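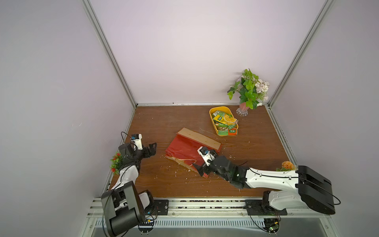 Two robot arms at work on a tabletop, with snack packets on a yellow tray.

Posted January 6, 2022
By the Okeo Science Desk

Search Okeo for Kids

Can a robot do your chores yet?

The short answer is: a few of them, slowly, and with help. Robots are good at doing one thing over and over. A factory robot can lift the same part 600 times and put it in the same spot each time. Your home is different. Things move around, and some of them bend.

Hard things are easier for robots than soft things. A block keeps its shape when you squeeze it. A shirt does not. When a gripper pushes on cloth, the cloth folds up in a new way, and the robot has to look again before it makes its next move. 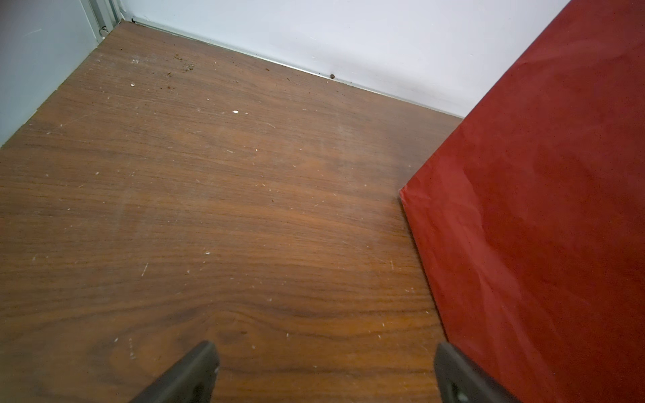

Looking is a job of its own. Your eyes and brain can tell a crumb from a mark in the wood without much effort. A robot gets a picture made of tiny dots of color, and a computer program has to work out what each part is. Shiny floors make this harder. So do shadows.

Then there is touch. You have five fingers on each hand and skin that feels when something slips. Many robot hands have only 2 fingers and feel very little. They can squeeze too hard or let go too soon.
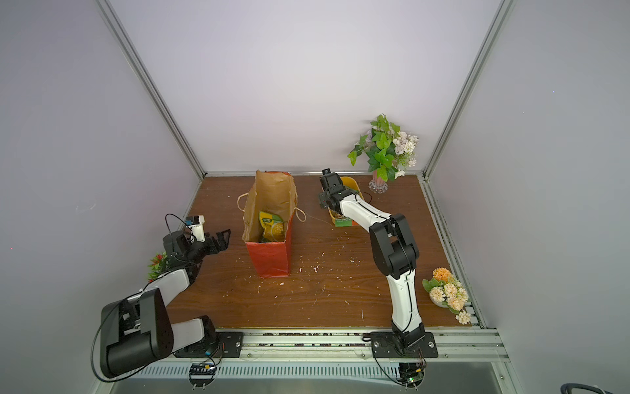 Packing a bag takes many small steps. Someone has to open the bag, hold it still, pick up each item and set it inside. Paper bags are tricky, as they crumple and tip over. Two arms can share the work. The brown and red bag on the table has its top open and a snack package inside, and one of the arms is reaching toward it. A seven-year-old could fill that bag without thinking about it.

Robot vacuums already clean floors in many homes. Folding laundry, clearing a table and packing groceries are still being worked on.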